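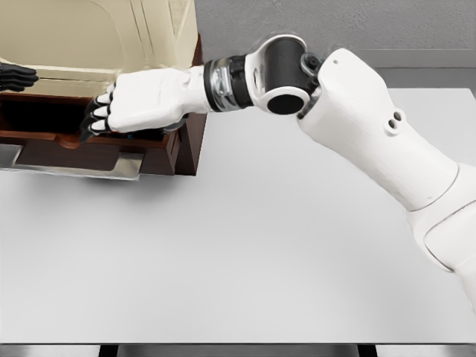 White on cream.

Reviews > Paper & Print > Kits

1,354 shares | 5 comments

Search prints, posters, kits

The Prelico Poster Kit: Big Letters, Small Room

I have wanted to print my own song lyric posters ever since I priced the ones other people make. Prelico's tabletop kit promises "gallery-style typography at home," and it comes with a hand roller, two tubes of ink, a tray for holding the type, 100 sheets of heavy paper and 521 foam letters. The letters are in a face called Birar, a chunky sans serif that looks confident about everything, including my spelling.

Setting a line is slow and strangely pleasant. You slide the letters in backward, lock the tray and feel like a person with a trade. Then you pull the first print and learn that you have run out of the letter O. Anyone who has ever listened to pop music could have warned Prelico about the O. I finished my chorus with zeros — they pass, if you hang the thing above eye level. 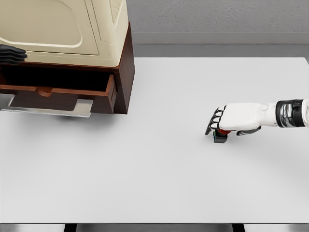 STOVBERG PRINT & POSTER CLUB / The Reviews Desk

The black ink is lovely, dense and flat, and it dries overnight. The red is more of a salmon, fine for a ballad and a bit awkward for punk. The roller squeaks. I replaced it with my old Gruber one by the third poster and the edges came out much cleaner, so if you already own a decent roller, use that.

Paper is the best part of the box. It takes ink without curling and survives an eraser, which I tested more than I'd planned to. The instruction booklet spends four pages on the history of the poster and one paragraph on cleanup. Soap and warm water will do it, and an apron would have been a good idea before I started.

Would I buy it again? Probably, with a second bag of vowels. Prelico sells those separately, and I've decided to assume that's a coincidence. A refill pack is due in March, with an ampersand in it at last. I already have a duet picked out.

Share this review | 5 comments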